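Week 2 - feeding under-fives, session handout
Tutor: Sigita Žukauskas, Toddale site. Slides are up by Saturday.

1. Why the early years
Growth quickest before age two. Stunting = low height for age, wasting = low weight for height. Dont mix them up, half of last year's scripts did.

2. Complementary foods
Start at six months, breastfeeding carries on. Mashed first, then soft lumps, then finger foods. Iron is the usual gap - meat, lentils, beans, egg.

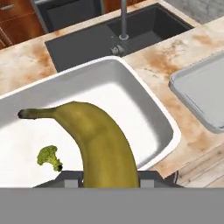
3. The Cumeck survey
358 households, read Petrauskas ch. 2 before the seminar. Look at who was left out (seasonal workers mostly). 24-hour recall - good on what, poor on how much.

Fruit and veg came out low in the dry months. Meat figures lump fresh and processed together, wich makes table 4 hard to use.

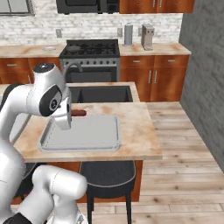

Fig. 2 Sausage and cutting board on the counter

4. Mothers' diets
Anaemia, short gaps between births, eating last. Tablets handed out is not the same as tablets taken - see Groltow notes.
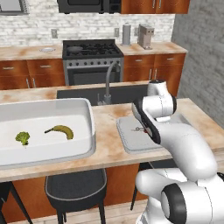

Fig. 3 Broccoli and banana, white tray

Reading: Siliņa, pp. 50-70. Short answer on recall methods due in August, hand in to Gintarė Ķēniņš.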